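# Chapter 4: Clearing and Sorting a Shared Surface

A table used for more than one purpose collects objects from each of them. Food is left beside office equipment, and small personal items stay where they were last put down. This chapter treats the clearing of such a surface as a sorting problem. It covers the order of removal, the choice of storage, and the handling of items that fold. The procedure follows the one set out by Harms and Jurčo for shared workrooms, with changes to the treatment of food.

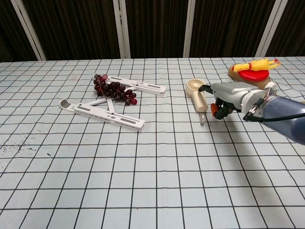

Sorting begins with contact between classes. Two objects are in contact when one cannot be lifted without moving or supporting the other, and contact between food and equipment is resolved first. A bunch of grapes resting on an opened laptop stand is a typical case: the grapes are lifted by the stem, with a hand under the cluster, and only then is the stand folded. A handheld fan lying on its side, clear of both, can wait until the second pass.

Section 4.1 defines the classes used in the rest of the book — food, equipment, personal items and waste. Section 4.2 deals with folding items, which should be stored closed and with nothing caught between the arms. Section 4.3 covers table coverings. A cloth is removed last, after a check for small parts, and is shaken out before folding.

Readers who have completed the exercises in Chapter 2 may go directly to Section 4.2.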